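Pegamento de harina o cola vinílica: notas sobre la cartonería de piñatas

Publicado el 2020-05-17 en Cuaderno de taller

Desde marzo he montado varias piñatas de cartón y papel en casa, todas pequeñas, y he ido apuntando gramajes, tiempos de secado y fallos. Reúno las notas porque en los foros las cantidades aparecen en tazas y cucharadas, y así no hay manera de repetir un resultado.

El cuerpo de referencia es un cilindro de cartón corrugado de canal simple, con dos tapas circulares y una ranura de carga en la tapa superior. Vacío, con el forro terminado y sin flecos, pesa 274 gramos. El cartón procede de cajas de embalaje; el papel, de periódico sin satinar. Probé una vez con hojas de catálogo y el engrudo no penetra: las tiras se despegan por los bordes al doblar.

Engrudo

Proporción en peso, una parte de harina de trigo corriente por cinco de agua. La harina se deslía en frío con una quinta parte del agua y se vierte sobre el resto cuando hierve. Se remueve hasta que la mezcla pierde el color blanco opaco y se vuelve algo translúcida. Se retira y se deja enfriar tapada, para que no forme piel. Una cucharadita de sal retrasa el moho un par de días en nevera, no más.

No recomiendo el engrudo en crudo. Ahorra diez minutos, pero el almidón sin gelatinizar pega peor y la superficie queda harinosa, con lo que luego los flecos se sueltan.

Cola vinílica

Utilicé la Estach de bote grande, diluida al cincuenta por ciento. Seca antes y no atrae insectos. El inconveniente es mecánico: tres capas con cola dan una pared correosa, que absorbe golpes y se abolla sin abrirse. Para un objeto decorativo es lo que conviene. Para una piñata que tienen que romper niños de seis años es un defecto, y en mi caso obligó a cortar el fondo con tijeras en mitad de la fiesta.

Capas y secado

Tres capas de periódico con engrudo, tiras de tres centímetros de ancho, cada capa cruzada respecto a la anterior. Entre capa y capa, secado completo. En una habitación ventilada con humedad relativa del 70 % la segunda capa tardó un día entero; con el ambiente más seco bastó una noche. El secador de pelo acelera la superficie y deja el interior húmedo, así que solo lo uso al final, para repasar las juntas.

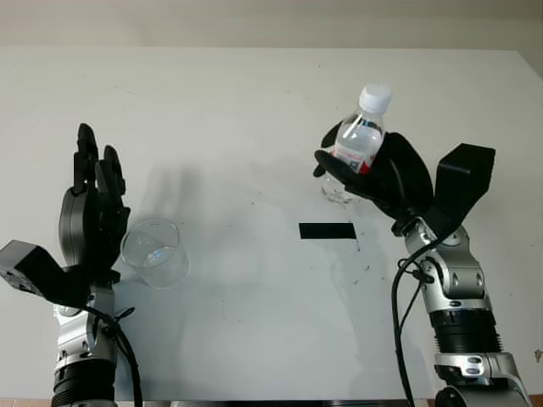
Mano articulada negra sobre la mesa blanca.

El punto débil de cualquier cilindro es la unión de la tapa con la pared. Ahí pongo dos tiras adicionales, con cortes cada dos centímetros para que asienten sin arrugas. La zona de la ranura se deja sin reforzar y se cierra después de la carga con una sola tira.

Suspensión

El fallo más frecuente en las piñatas compradas es que se desprenden del gancho al segundo golpe y caen enteras. La cuerda no debe ir atada a la tapa. En las mías atraviesa la tapa superior por dos orificios y pasa por debajo de un travesaño de cartón doble, pegado por dentro y apoyado en las paredes. El hilo es un trenzado de algodón de la marca Flutden. Con este montaje colgué una carga de prueba de 3000 gramos durante una tarde sin deformación apreciable en la tapa. La carga de uso es mucho menor: el relleno de la última, entre caramelos, globos y pegatinas, dio 574 gramos en la balanza de cocina.

Conviene recordar que la prueba es estática. Un golpe lateral multiplica el esfuerzo en los orificios, por lo que refuerzo ambos con arandelas de cartón.

Flecos

Papel de seda o crepé, en bandas de cinco centímetros con cortes de tres. Se empieza por abajo y cada banda tapa el borde pegado de la anterior, con un solape de dos centímetros. Para esta fase sí prefiero barra adhesiva: el engrudo moja el papel de seda y el tinte mancha la banda contigua, sobre todo en rojos y morados. El crepé de la papelería Farías destiñe menos que el de los paquetes surtidos de Trodness, aunque es más rígido y el fleco queda levantado. En tonos claros no encontré diferencia.

Pendiente

Me falta comparar el cartón corrugado con un molde de globo, que da paredes más regulares pero complica el travesaño interior. También quiero probar una línea de debilitamiento en el fondo, cortando solo la primera capa antes de aplicar la segunda. Si la rotura se produce por ahí de forma repetible, publicaré las medidas del corte y la plantilla de las tapas.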